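Pitis airport to Dafis town on a late arrival — shuttle or taxi?
Regional Airports & Transfers > Trip Planning

windowseat_mel
Hi all, first post after lurking for ages. I'm flying into Pitis in April on the Genus evening flight, which is supposed to land at 9:40 pm, and I need to get to Dafis the same night. The airport page says the shuttle "meets all arrivals," but the shuttle page has the last one leaving at 10. That's cutting it close if I have to wait for a bag. Has anyone done this lately? I'm on my own and I'd like to avoid standing at a dark curb with a suitcase if I can help it. Also, is there anything to eat in the terminal at that hour? I get hungry and mean.

tarmac_tom
Did it in the fall. The shuttle waited for us, and we were late. The driver sits right inside the doors with a clipboard and asks everybody if they're going to Dafis. I wouldn't lose sleep over it. Fare was 6, cash only, and he didn't love making change for a big bill.

Food is another story. The cafe shuts after the afternoon departures and then you've got one vending machine by the restrooms.

pilta_bound
I'm going to disagree with Tom a little. The shuttle waited for you because the flight was full. When I came in there were four of us on the plane who wanted it, two went with a hotel van instead, and by the time I got my bag the shuttle was gone. It was 10:05. I ended up sharing a taxi with a very nice couple headed the same way, but I could easily have been stuck.

If I were you I'd book a car. Hiu-tung Choi runs one out of Dafis and will meet the late flight if you message the day before. Fixed price, no haggling, and there's a sign with your name on it, which made me feel very fancy.

windowseat_mel
Oh no, now I'm nervous again, ha. Thank you both though. Pilta_bound, do you pay up front or in the car?

pilta_bound
In the car, at the end. Cash or phone, either was fine.

And please eat before you land! I do the whole trip on snacks from home these days. I leave for Pilta on Tuesday and I'm nowhere near packed.
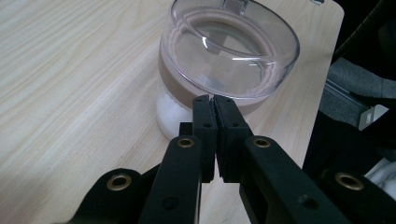
Glass on the table at home, night before the night before

tarmac_tom
Fair point about the full flight, I hadn't thought of that. But I've been through Pitis more than once and never seen the guy leave early. 10:05 isn't early. If you carry on only, you're out of that building in minutes. It's one room with a belt in it.

gate_c_grump
Going to be the voice of doom. The question isn't shuttle or taxi, it's whether the flight goes at all. The runway at Pitis is 2000 meters, there's a hill at one end, and when the cloud sits down they turn around and take you to Pilta. Then you get a bus over the pass and you reach Dafis at breakfast time. I've had it happen to me 2 times. Book your first night somewhere you can cancel.

tarmac_tom
Grump, you say this in every Pitis thread.

gate_c_grump
And I'm right in every Pitis thread.

pilta_bound
He's right that it happens, but April is usually okay, it's more of a winter thing. I wouldn't cancel a good room over it. I'd just write to the guesthouse and tell them which flight you're on, so they don't give up on you and lock the door. The small places in Dafis really do go to bed early. Mine had a key in a flowerpot for me.

The bus over the pass isn't terrible, by the way. It's long and it's cold, and they put the heat on just as you arrive, but the seats go back. I slept through most of it with my coat over my head and woke up in Dafis with a stiff neck and a dead phone. So whatever you do, keep a charger and a sweater in the bag that stays with you
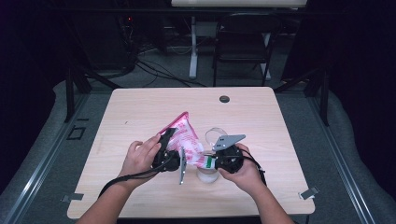

and write the guesthouse address down on actual paper. The bus driver will drop you close to it if it's on the main road, but only if you can tell him where it is, and I couldn't. I walked up and down with my suitcase until a bakery opened. Lovely bakery! Still, paper.

slowbus_sally
Jumping in for anyone reading this later: there's also a local bus, number 4, that stops on the road outside the airport gate. Nobody ever mentions it. It won't help Mel, the last one is at 7, but for a daytime arrival it's way cheaper than the shuttle and it goes right to the market in Dafis. You have to wave at it or it sails past.

gate_c_grump
It sails past when you wave, too.

slowbus_sally
It stopped for me every time! Maybe smile at it.

windowseat_mel
You are all wonderful and slightly terrifying. I've messaged Hiu-tung Choi and already got an answer, so the car is booked and I can stop staring at timetables. Leaving the hotel as is and hoping for clear skies. I'm going carry-on only too, so Tom gets to be partly right.

Could somebody post what they keep in the small bag for this route? I'll paste it at the top of my notes.

pilta_bound
Sure, mine's short:

1. Charger, sweater, toothbrush. Assume the bus even if you don't get the bus.

2. Small bills for the shuttle or the vending machine. The machine only takes coins half the time, so bring some of those too.

3. Food that can get squashed without making you sad. Crackers, nuts, anything in a bag. 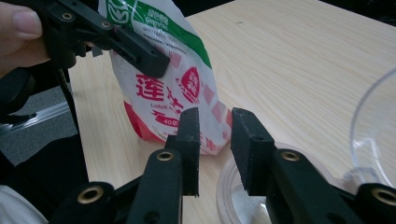
4. The address on paper, and the driver's number under it.

5. Earplugs. The evening plane is the little propeller one and the back rows are loud.

slowbus_sally
Add a headlamp if you're staying up the hill. The streetlights stop at the church.

tarmac_tom
Sit on the left if you can, Mel. You get the coast the whole way down, even at night, with all the fishing boats lit up.

gate_c_grump
Right side. The left has the wing.

tarmac_tom
Only over the middle rows. Go forward of that and you're fine.

windowseat_mel
I've got a left side seat, row 2! Will report back when I'm home.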